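Home & Kitchen > Crockery > Cleaning

Grey marks on plates?
pusville_potter
My everyday plates have gone all scratchy grey – 13 years old, mind you. Is there any saving them?

teacosy323
Cream cleaner and a damp sponge! Little circles, rinse well – mine came up lovely. 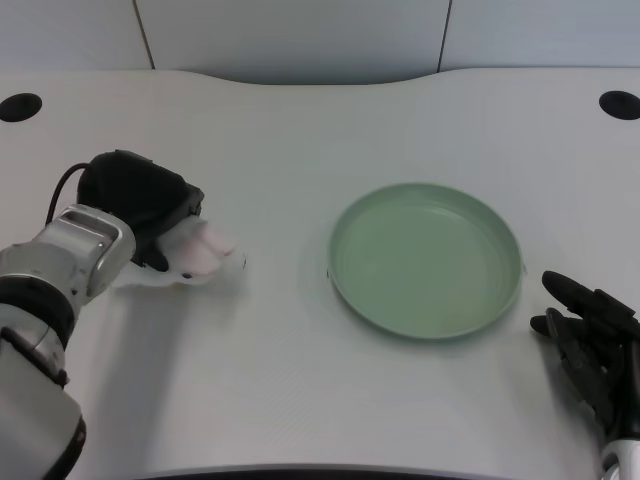 Photo: teacosy323

Plain green ones hide it better than white, I find.

Iltance_Lad
just buy new

Tagged: plates, stains, washing up

Contact us | © Prindska Home Help | Back to top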